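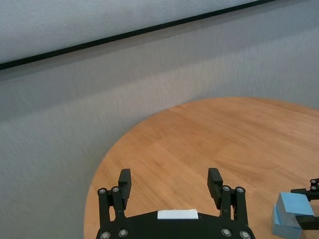 Round table, wood top, visible grain. The tone shifts where the planks meet.

Care of a Round Wooden Table: Cleaning, Surface Checks and Small Repairs
Updated May 10, 2024

These notes apply to round indoor tables with a clear finish over wood, used daily for meals, homework, games or bench-type hobby work. They do not apply to waxed antiques or to tops sealed with bare oil, which need a different product and a different schedule.

Identify the finish first

Put one drop of water on the underside of the top, near the rim. If it beads and stays beaded for five minutes, the top has a film finish (varnish, lacquer or polyurethane) and everything below applies. If the drop soaks in and darkens the wood, stop and look up oil care instead. Test the underside even if the top looks glossy. Some tops have been polished over so many times that the shine is mostly old wax.

Routine cleaning

Dry dust comes off with a microfiber cloth, folded in four. Wipe along the grain. On a round top this means ignoring the edge: the grain runs straight while the rim curves, and following the rim drags grit across the grain at two places on every lap. Work in parallel strips from one side to the other, then do the rim separately with a clean fold of the cloth.

For sticky marks, use lukewarm water with a few drops of dish soap. Wring the cloth until it no longer drips. Follow at once with a second cloth dampened in plain water, then a dry one. Do not let water stand along the joints between planks. Glass cleaner, vinegar and melamine sponges all dull a clear finish and should be kept off it.

Reading the surface with low light

Scratches and residue are hard to see from directly above. Crouch until your eyes are slightly higher than the top and look toward a window or lamp. The sheen near the far edge shows the condition of the finish. An even, soft reflection is normal. Cloudy patches are usually soap or polish residue and wipe off with a damp cloth. Fine lines that remain after wiping are in the finish itself. Turn the table or walk around it and repeat from the other side, as lines parallel to the light often disappear.

Lighter and darker bands across the top are usually the boards themselves. Each one takes stain a little differently. Do not try to even them out with tinted polish.

Small objects on the table

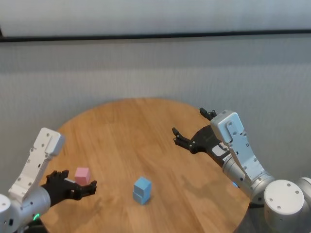
Toy blocks and similar hard pieces do most of their damage when they are slid. Lift them and set them down. Before stacking, wipe the underside of the bottom piece – one grain of sand under a cube will mark a clear finish in a single push. A stack with the upper block a little off center will usually stand, but correct the offset before adding a third, or the corner of a falling block will leave a dent.

Soft plastic and rubber pieces should not stay on the top overnight. Plasticizer can migrate into lacquer and leave a tacky outline that cannot be cleaned off. Store them in a tray or a lidded box. The Skandeo shallow tray fits most block sets and has a felt base. Check the felt monthly for trapped grit.

Dents and fine scratches

Fine scratches that do not catch a fingernail can be reduced with a paste polish. Stulitz No. 26 is suitable for satin finishes. Apply a pea-sized amount along the grain, wait 28 minutes, and buff with a dry cotton cloth. Gloss finishes need a finer compound.

Scratches that catch a fingernail need filling. Use a wax stick one shade lighter than the wood, press it in across the scratch, and level it with a plastic card. A filler that is too dark shows more than the scratch did.

Steaming out dents works on bare wood only. On a film finish it turns the area white. Leave shallow dents alone.

Humidity and placement

A solid top moves across the grain as the seasons change. In heated rooms the joints are most likely to open from November on. Keep the rim at least 150 mm from the wall so that air can reach both faces and chairs do not force the edge into the paint. Keep the table clear of radiators and floor vents. A narrow gap that closes again in summer needs no repair, and filling it in winter can crush the joint later.

Supplies

Microfiber cloths, two, washed without fabric softener
Dish soap, unscented
Paste polish, Stulitz No. 26 or equivalent
Wax sticks, light brown and honey (Sqalli sells them singly)
Felt pads for lamp and tray bases, Kundus 810, self-adhesive
Plastic card with rounded corners

Replace felt pads when they have gone hard or shiny. Remove old adhesive with a thumbnail or the plastic card, never a blade.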